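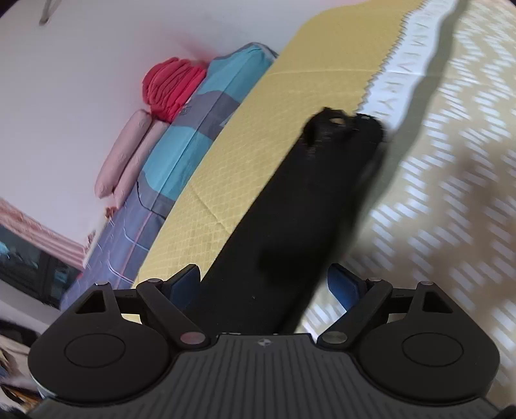 Longer opening hours matter more than a bigger range, Yareli Varela told the public session on the future of the Vernisberg Linen Library, adding that families planning a funeral or a wedding at short notice could not always get to the counter before it closed at four.

Her remarks were among 1020 responses received during the review of the lending service, which closed before winter. The review's findings were adopted last week, and the library will move to its new timetable and loan rules from Thu 30 August.

The Linen Library lends tablecloths, napkins, runners, sheets, towels and stage cloths to households and community groups in the Vernisberg district. It holds some 3000 items, most of them donated by hotels and function centres, and works from the ground floor of Dosto Hall on Adine Street. Borrowing is free to residents with a current library card. Groups from outside the district may borrow for a fee.

Under the new timetable, the counter will open from noon until eight in the evening on weekdays, with a morning session on Saturdays. The Sunday returns chute will stay in use. The former early weekday session, which recorded the lowest use of any period in the review, will end.

Loan periods will also change. Table linen may now be kept for ten days in place of seven, while sheets and towels may be borrowed for up to six weeks. The longer period was requested by agencies that help people move into their first rental home, and by several households that had used the service during renovations. 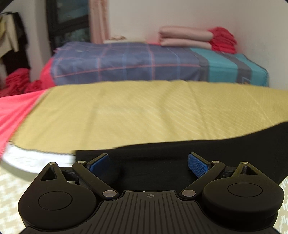 Care and return conditions drew more comment than any other part of the review. Borrowers have until now been asked to wash items before bringing them back, and many said they were unsure what water temperature to use or whether ironing was expected. From the start date, all washing will be done under contract by Vasić, a commercial laundry that already serves two aged care homes in the district. Borrowers will be asked only to shake items out and return them in the bag supplied. Items do not need to be folded, and a cloth that comes back loosely draped, as the one in the photograph is, will be accepted at the counter in the same way as one that has been pressed. Wet items should be declared so that they can be kept apart from the rest.

Stains will no longer attract a charge. The library wrote off most of these charges in any case, and staff reported that the rule had put off people with young children from borrowing. A charge will still apply where an item is burned, cut or not returned. It will be set at the cost of a second-hand replacement, and a borrower may instead offer an item of similar size and quality.

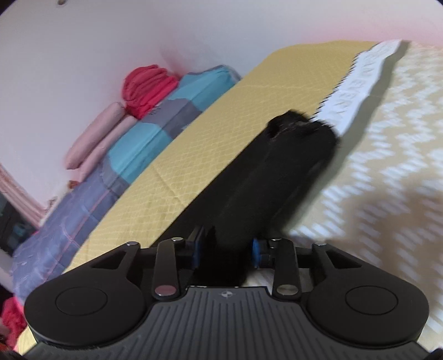

Could the library not take curtains as well, Roswitha Thaler asked in a written submission, pointing out that heavy curtains were among the dearest things to buy for a cold house and among the first to be thrown out when a house was sold.

The review agreed in part. Curtains will not be lent, as most need to be altered to fit and cannot easily go back into stock. A separate curtain exchange will be held at Dosto Hall in January, at which residents may leave clean curtains and take others away to keep. Donors will be asked to pin a note to each pair giving the drop and the width. Rods, rings and blinds will not be accepted. If the exchange is well used, it may be repeated before the following winter.

A grant of $500 has been set aside for thread, pins and replacement hooks for the exchange. Two sewing machines will be available on the day for simple hems — bookings will be taken at the counter.

The review also considered whether the library should continue to hold coloured table linen. White and cream cloths account for most loans, and coloured items take up shelf space for much of the year. Submissions from cultural associations and school parents' groups were strongly in favour of keeping them, and the range will stay. It will, however, be moved to the upper storeroom, and borrowers who want a particular colour are asked to give two working days' notice.
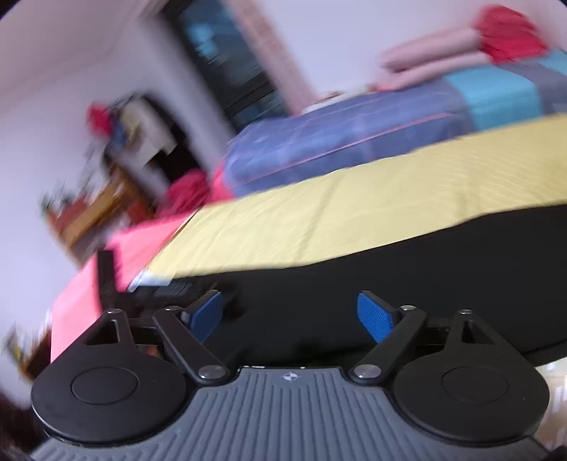 Photo supplied by the Vernisberg Linen Library.

Large orders will be handled differently under the new rules. Any request for more than 40 items must now be made in writing and will be confirmed within three working days. In the past such orders were taken over the counter, and on a number of weekends two events were promised the same stock. A shared calendar will show which sizes are already reserved, although it will not show the names of borrowers.

Round cloths remain in short supply. The library would welcome donations of round cloths in any plain colour, provided the fabric is sound and free of plastic coating. Donations may be left at the counter during opening hours but should not be placed in the returns chute, where they can be mistaken for items on loan.

Existing bookings will be honoured on their original terms. Borrowers whose loans fall across the start date may use whichever return period is longer and need not contact the library to arrange this.

The counter will be closed for two days before the new timetable begins, while shelves are relabelled and stock is sent to the laundry for a full count. Returns may be made through the chute during the closure and no late notices will be issued.

Copies of the review, including a summary of all submissions, are available for reading at Dosto Hall. Questions about bookings, donations or the curtain exchange may be put to staff at the counter or by telephone during opening hours.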